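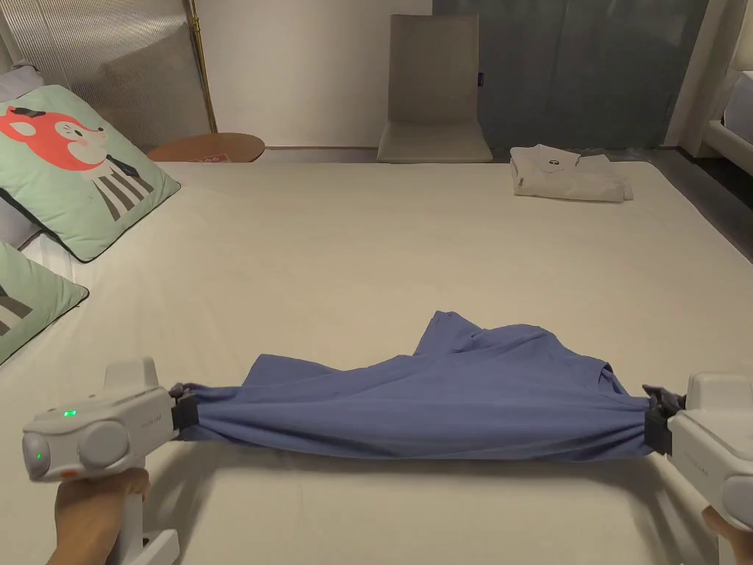 # Plonstead Bedroom Folding Set

Home > Collections > Household > Docs > Contact

Filed under: Laundry & Linens, Clothing, Bedrooms

## What is in it

Recordings of people folding clothes on a made-up bed. There are 2566 recordings in the full set and 2418 in the checked version, which leaves out the ones where the garment was swapped partway through or the notes went missing.

Garments are everyday items — T-shirts, long-sleeved tops, trousers, button shirts. Socks and underwear are in the Eltilham set and are not repeated here.

## The room

The bed is the folding surface. The cover stays plain and pale so the edge of a garment is easy to find, and the pillows and fox cushions stay up at one side. Please don't crop them out if you republish stills; several labels use them to say which way a shirt is facing.
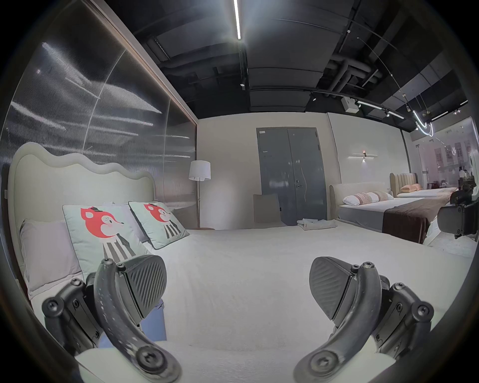 Labels also use the words "near side" and "far side," always meaning near or far from the person folding. Earlier notes said "window side," and that caused trouble when we moved to a different bedroom in August. If you find one we missed, send the recording number to Ermelinda Veloso.

## How a garment is handled

1. Lay it on the bed in whatever shape it comes.
2. Take hold of both ends and pull it out straight.
3. Lower it, smooth the wrinkles, fold in the sleeves.
4. Fold to a flat rectangle and set it aside on the bed.

Step 2 may be repeated. Twisted cotton often needs it, and the longest recording has the same top picked up 61 times.

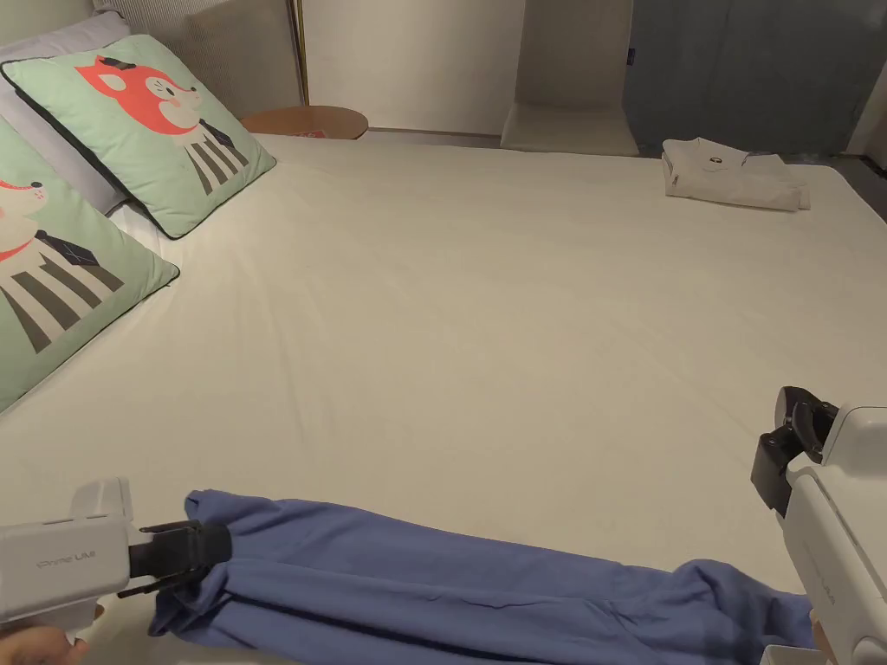
*Blue cotton garment stretched across the near side of the bed, folded white shirt at the far edge.*

## Known problems

- 75 recordings call a top "trousers" or the other way around. Fixed in the checked version only.
- "Folded" and "stacked" were used for the same thing until Kalevi Halonen rewrote the label guide. Treat them as equal.
- White shirts on the pale cover are hard to outline — expect rough edges in those masks.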